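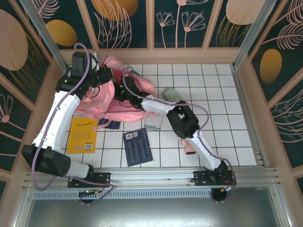

How to pack a child's backpack so that the jacket fits too

By Imke Wunderlich
May

In spring the mornings are cold and the afternoons are warm, so my daughter leaves the house in her jacket and comes home with it under her arm, or without it. After the second jacket stayed on the bus to Trekham, I started to teach her how to put it in the backpack herself. The method below takes her a few minutes. I have written it for a soft fabric backpack with several zippers and a light jacket with a lining, because this is what most children in her class have.

What you need

– a clear piece of floor or a table with enough space to spread the jacket completely
– the backpack, empty
– the small things which must go in it: notebook, pencil case, cards, tissues
– one thin bag for anything wet

Our backpack is a Ristis, 35 centimeters high. If yours is bigger, the steps are the same and you will have an easier life.

Step 1. Empty everything

Open all the zippers, also the small ones, and turn the backpack upside down. Shake it. Put your hand in the corners, where the crumbs and the broken pencils collect. Do the same with the pockets of the jacket. We have once washed a library card this way, and the new one took until the end of the school year.

Step 2. Make the jacket flat

Hold the jacket at the shoulders and lift it, so that the body and the sleeves hang down. Lay it on the floor with the front side up. If a sleeve is inside out, push your arm through from the shoulder and pull the cuff back. Close the zipper of the jacket to the top. A jacket which is half open will always fold crooked.

Now stroke with both hands from the middle to the sides. It doesn't have to be perfect, you only want to push out the air from the lining.

Step 3. Fold it in three parts

Lay both sleeves across the front. Fold the left side to the middle, then the right side over it. You now have a long piece. Begin at the bottom hem and roll it up tightly until the collar. If there is a hood, open it and pull it over the roll like a small bag. My daughter likes this part the most and she does it also with sweaters.

Step 4. Give the backpack its shape again

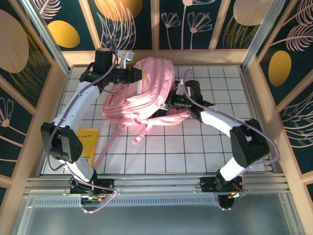 Step 5. Put in the flat things first

A soft backpack falls together when it is empty, and for a child it is difficult to put something in a bag which doesn't stay open. Take it with one hand at the top and one hand at the side, pull gently, and stand it up against a wall. Then slide the notebook and other flat things along the back panel, where they will lie against the child's back. They work like a little wall and the bag will stand better.

Step 6. The jacket goes in the main compartment

Press the roll down to the bottom, with the hood end first. Put the pencil case on top of it – not under, or it will come out only together with the jacket. Tissues and cards go in the front compartments. Try to give each compartment one kind of thing and keep it like this for some weeks, so the child can find it without looking.

Step 7. Close and check

Close the zippers slowly and hold the fabric with the other hand. If a zipper stops, do not pull harder. Go back a little, look if the lining is caught, and try again.

At the end I put the packed bag on the kitchen scale. Ours came out at about 398 grams more than without the jacket, and my daughter did not complain about it.

If the jacket is wet

Do not roll it. Fold it loosely, put it in the thin bag and leave the bag open. At home hang it up immediately, and let the backpack also stay open until the next morning.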